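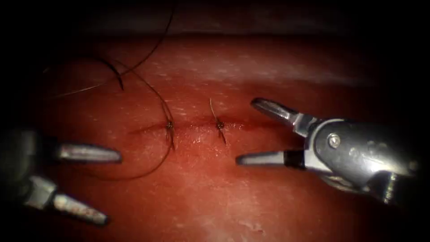

Kirsty Forsyth thinks I'm being sentimental. Nobody under forty wants to darn a sock, she wrote after my last column, and if schools have a spare hour a week they should spend it on taxes or cooking, which people need every day of their lives. Fair enough! I've been chewing on that for a couple of weeks now, and I still want the sewing back.

I had one semester of it in seventh grade. We made a drawstring bag and an apron, and my bag had a hole in the bottom corner you could lose a quarter through. I hated every minute. But I learned to thread a needle, tie a knot that holds and put a button on so it stays on, and that's pretty much the entire skill set I've been living off ever since. It got me through college, two job interviews (same blazer, same button) and a wedding where the zipper on my dress gave up in the parking lot.

What set me off on this subject was a coat. A friend of mine paid $318 for it in September, a really good wool one, and by Thanksgiving the lining had come away under one arm. The fabric was fine. The seam had just let go, maybe four inches of it. She was going to donate it. She'd already put it in the bag! I sat on her couch and closed it up during one episode of a baking show, and she looked at me like I'd rebuilt an engine.
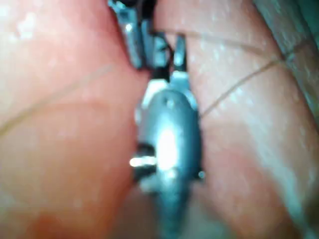

Held between two fingertips, very close up.

She's not a helpless person, by the way. She does her own brakes. It just never crossed her mind that a seam was a thing you could put back, and that's the part that bugs me. I don't much care whether kids come out of school able to make an apron. I care whether they look at a split seam and see ten minutes of work or see garbage.

Now, Kirsty's point about cooking. Sure, teach cooking! I would never argue against cooking. But most kids will pick up some of it because they get hungry, and there are a million people online who'll show them how to fry an egg. Mending is different. You don't go looking for a lesson until something rips, and when something rips you're usually late for work.

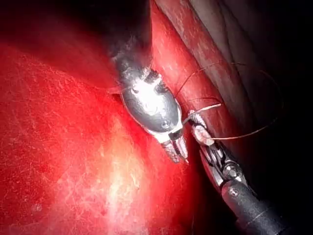
The other objection I get is money. Clothes are so cheap that fixing them makes no sense, people tell me, and with a six-dollar T-shirt I'll admit they've got me. I've thrown out T-shirts. But nobody's whole closet is six-dollar T-shirts. There are winter coats in there, and work pants, and the one pair of jeans that fits, and my neighbor Bereket Gebreyes has a duffel bag he's patched so often that I'm not sure any of the first one is left. He's carried it for 22 years. He likes it better than he did when it was new, and I believe him.

And I'd want the class to be small and kind of boring. No fashion show, no final project, no machines for the first month. Give every kid a needle, some thread and an old pillowcase and let them make ugly stitches until the stitches get less ugly. Mine were terrible for ages. My running stitch wandered all over the place, and I pulled everything so tight that the cloth puckered up like a raisin. 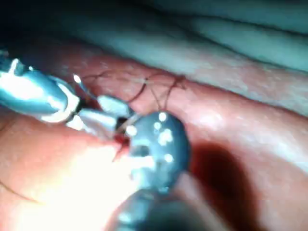

I loosened up eventually, mostly through doing it in front of the TV, where I wasn't watching my own hands so hard. That's hard to get across in one semester, I know. You'd need teachers who can sew, too, and I've met plenty who'd have to learn it the week before.

Still, start with buttons. One afternoon on buttons, for every kid in the district, and if Kirsty wants the rest of the year for taxes she can have it.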